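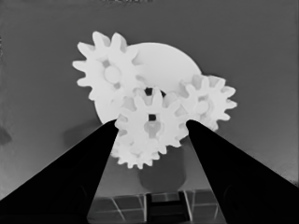
Why would a student club spend a whole term in simulation before it goes near a real arm? At the Pullville robotics club, the coordinator says the main cost of a bad grasp is time, and in software a failed attempt can be reset in seconds.

The club works out of a shared lab in Pullville and enters the assembly category of the Fostville student competition. The task this season is a gear assembly: spur gears and a plain round disc on a raised mount, approached by a two-finger gripper. Teams submit a control program, and the judges run it against part positions the students have not seen.

"The first version knew exactly where every gear was," says the student who leads the grasping group. "It read the position straight out of the simulator. The rules don't allow that in the final round, so we threw most of it out in June."

The replacement works from a rendered grayscale view between the two fingers. Color was dropped early. According to the student, it made training slower and did nothing for the score, as the gears are all nearly white anyway. Overlap is the harder problem. Where one gear sits partly behind another, the teeth run together and the program has trouble deciding which edge belongs to which part.

"It kept picking the disc," she says. "The disc has a clean edge and no teeth, so it looks like the easy answer."

The team now looks for the hub first and works outward to the teeth. A grasp is proposed only if both fingertips have a clear path to opposite sides of the same gear. The group logged 3435 attempts on this version, which it calls Danladi, after dropping a scoring method that rewarded speed.

Contact settings took longer than expected. With friction set too high, the fingers could lift a gear by the tips of two teeth, and the coordinator did not believe the result would carry over to hardware. The students lowered the value and added small random changes to it on each run. The success rate fell at first – the coordinator considers that a fair correction – and recovered over some 19 days of tuning.

Hardware is the next step. Bidness, a local machine shop, has agreed to cut a set of matching gears, and the club will have 40 hours on a shared arm before the entry closes. The grasping group wants to use the first block for calibration only.

"People want to see it pick something up," the student says. "I want to know how far off the camera is."

The club has 24 members, split between grasping, planning and documentation. New members start with the simulator and are asked to break the current program before they change it. Their failed cases go into the test set, and each new version has to pass the full set before it is merged.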